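Fiker Recording Bench

Jaltton robot learning equipment / Benches and capture / Fiker
Page updated 2025-04-19

The Fiker is a benchtop station for recording manipulation demonstrations. It gives you a work surface, a backdrop, mounting points for fixed cameras and grippers, and the software that turns an afternoon of teleoperation into episodes your training code can read. We build it in our Eludstead workshop, and we use it ourselves nearly every day, so most of what's on this page comes from our own recording logs (and our own mistakes!).

It started as a very dull shelf-and-clamps affair. Dimas Wijaya, who runs our recording side, had a policy that could pick up a sponge beautifully in the morning and missed it by a finger's width after lunch. The arm was fine. The network was fine. The table had been bumped, the cloth had been swapped for one of a slightly different colour, and the side camera had sagged on its bracket. After that we decided the bench deserved as much care as the arm, and we've been happily fussing over it ever since.

What it's for

The Fiker suits small groups collecting their own data: university labs, start-ups, in-house automation teams who'd like to try imitation learning on a real task before committing a whole cell to it. It's a good size for household and light packing objects. Soft goods are where we've had the most fun with it, sponges and cloths and rolled fabric especially, where the shape under the fingers changes with every grasp and you really do need a lot of examples.

It won't suit heavy parts or anything that needs a guarded cell. The frame is rigid but it's still a bench, and you'll need your own risk assessment for whatever arm you bolt beside it.

Surface and backdrop
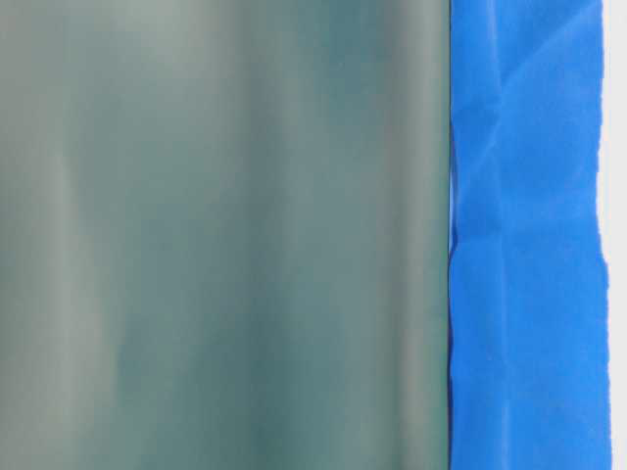 Colour is the first thing we talk about with anybody ordering a bench, and we could talk about it all day. A learning system will use whatever the pixels offer, so we like large areas of plain colour that are easy to tell apart, with the object the busiest thing on the table. Creases are welcome. With a strong blue like this one, every fold breaks into lighter and darker patches, and a policy that has only ever met a perfectly pressed surface can be thrown by the first wrinkle. We re-lay the cloth between sets and leave the folds where they fall. The grey-green beside it does the opposite job, soft and quiet with gentle bands of tone and nothing printed on it, and the dark line between the two makes a handy reference when you're checking whether a camera has shifted since the last set.

Cloths clip on along the long edges and can be changed in under a minute. We stock blue as standard and will happily cut others to suit your objects. If you're working with blue objects, tell us before we pack the crate and we'll swap it.

Give some thought to light as well. Glossy objects and pale objects both blow out sooner than you'd expect under a bright overhead panel, and once the texture is gone from the recording no amount of training brings it back. The lamp rail dims smoothly, and the setting is written into each episode's header so you can match it later or vary it on purpose.

Cameras

The bench takes up to 4 fixed cameras, beside or above the workspace, on arms that lock with a keyed collar. You can use your own. The collar is marked, so a camera that comes off for cleaning goes back where it was, and the recorder compares the first image of each session with a stored reference and nags you if they differ. It's the feature our customers grumble about in week one and thank us for in week three.

We don't insist on upright views. A camera mounted sideways sees the work just as well, provided it's mounted the same way for training and for running. The recorder stores images exactly as they arrive and keeps the orientation as a separate field, so you can rotate them in your loader or leave them alone. Dimas leaves his alone and says his neck has adapted.

Close views are worth having too, including the ones that look like almost nothing to a person. A frame full of backdrop still says something about where that camera was and what it couldn't see, and dropping such frames by hand tends to leave holes in the timing. Keep them in the raw set, and let your training code decide what weight they get.

Grippers and fingers

Any parallel gripper with a standard bolt pattern will go on the adapter plate. We also sell the Gruber finger set, our own design, in black with a matte finish to keep glare down. Fingers are the part people experiment with most, and changing them is a matter of a hex key and a little patience.

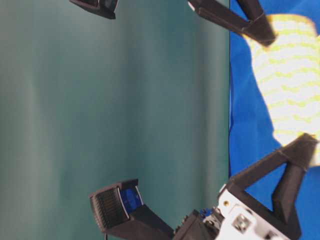
Whichever fingers you choose, settle on them before you start collecting in earnest. A new fingertip changes where contact happens, and a policy trained across two shapes without being told so will often split the difference and grasp badly with both. The recorder asks for a finger ID at the start of every session. Please fill it in! We once merged 7 sessions without it and spent most of October working out which was which.

For soft objects we'd suggest recording a good spread of squeezes. Gentle holds, firm holds, grips near one end, grips that slip. Keep the failures and label them. Operators naturally want to delete a fumbled grasp and start over, and some of the most useful examples we've got are a fumble followed by a calm second try. Those are the ones that teach recovery.

Recording software

The recorder runs on an ordinary Linux workstation. It logs camera streams, joint positions, gripper opening and operator commands against a single clock, and closes each episode with a success, partial or failed tag. A foot pedal starts and stops it, which leaves both hands for the controls.

Episodes are written one folder at a time. There's no proprietary container and no licence key. Export scripts are included as plain Python, and if your favourite format isn't covered, send us a sample and we'll have a go at it.

The review tool plays every camera side by side at normal or quadruple speed. Make a habit of going through a handful of episodes after every set, while the operator still remembers what they were trying to do. You'll catch a drooping cable or a camera out of focus long before it spoils a week.

How many examples?

Everybody asks, and the answer depends on the task. For a single soft object picked from varied positions on one cloth, we usually record a first batch of 100 episodes, train, watch what goes wrong, and then aim the next batch squarely at those mistakes. Our longest-running set on the Eludstead bench stands at 1717 episodes and is still growing, mainly because Dimas keeps finding new ways to crumple things.

In the crate

Bench frame with levelling feet
Work surface and clip rails
Backdrop panel
Blue cloth, plus a spare
Dimmable lamp rail
Camera arms with keyed collars
Gripper adapter plate
Foot pedal
Recorder software and printed setup guide

Cameras, workstation, arm and Gruber fingers are sold separately. Arms are not supplied by us.

Setup and care

Two people can put the frame together in a morning. Level it first, fit the backdrop, then the cloth, and leave the cameras until last. Wipe the backdrop with a damp microfibre cloth and skip the solvents, which can leave streaks. Work cloths can go through a cool machine wash. Don't iron them.

Check the collars and the adapter bolts before each recording day. Replacement clips, collars and cloths are kept in stock at Eludstead, and older benches take the current parts without modification.

Orders and questions

Write to the Jaltton bench team with a note on your arm, your gripper and what you'd like it to learn. Photos of your objects are a big help, particularly for choosing cloth colours. If you're close enough to Eludstead to visit, bring an object along and record a few episodes on our bench. You can take the files home with you.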